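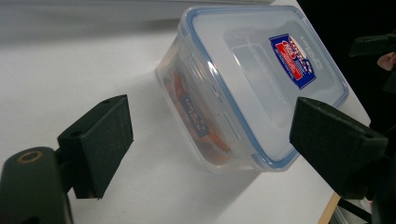 A clear plastic container with a blue seal around its lid.

Evangelia Nikolaidis has written a novel that runs to almost 900 pages, and her publisher would like you to know it. The number is on the back cover and in the press letter. It is in the first line of every notice I've read so far, usually next to the word "monumental." I have finished Ustier, all of it, and I'd like to talk about whether a book gets better because it is hard to lift.

The setup is good. A surveyor named Chatzigeorgiou arrives in a river town to measure land that two families have been suing each other over for three generations. He rents a room above a shoe repair shop. He walks the property line every morning and finds it has moved. For the first 100 pages or so I was happy. Nikolaidis writes fine, dry comedy about lawyers, and there's a dinner at the older family's house, with a soup course that lasts 22 pages, that I would put up against anything published this year.

Then Chatzigeorgiou finds the ledgers, and the novel hands itself over to them. We get the ledgers in full. We get the prices of rope and barley, the names of mules, and a long dispute about a gate. I understand the idea, having had it explained to me in three interviews and an afterword: history is made of small entries, and a reader should feel their weight. Fine. I felt it somewhere in the middle of the barley. I also noticed that I had begun to skim, and that skimming cost me nothing. When I went back later and read the pages I'd skipped, I didn't learn one thing about the surveyor, the families or the town that I hadn't already guessed.

Defenders of this kind of book tend to say that boredom is part of the design. Maybe so. It's a handy argument, though, and I've never seen it used on a short novel. If a 200-page thriller drags, we say it drags.

Compare Poppy Tapley's Plorkico, which came out in June from Meltel, a small press that printed 1,000 copies and seems to have been nervous about that. It also has a property dispute in it, this one between two sisters over a motel sign. It also stops now and then to give us documents, mostly repair bills and one very rude letter to a bank. You can read it in an evening. The letter to the bank is a page and a half long, and by the end of it I knew how the older sister had been spoken to as a child, though she never mentions her childhood.

Tapley's book has its own troubles. The younger sister's boyfriend is a hat with a truck under it, and the last chapter jumps ahead ten years for no purpose I can find except to let everybody be sorry. I didn't believe the reunion. I didn't believe the dog would still be alive, either. But I wanted to argue with it, and I called a friend to do so.

With Ustier I mostly wanted to be done, and then on page 773 Nikolaidis did something that made me angry at her for the other 772. Chatzigeorgiou, sick with fever, tries to draw the town from memory and can only draw the places where someone was kind to him. It takes four paragraphs. The map has a bench on it, a doorway, half of a bakery. There isn't a ledger in sight.

A writer who can do that doesn't need the mules. I suspect an editor told her so at some point and lost. The next one is said to be longer.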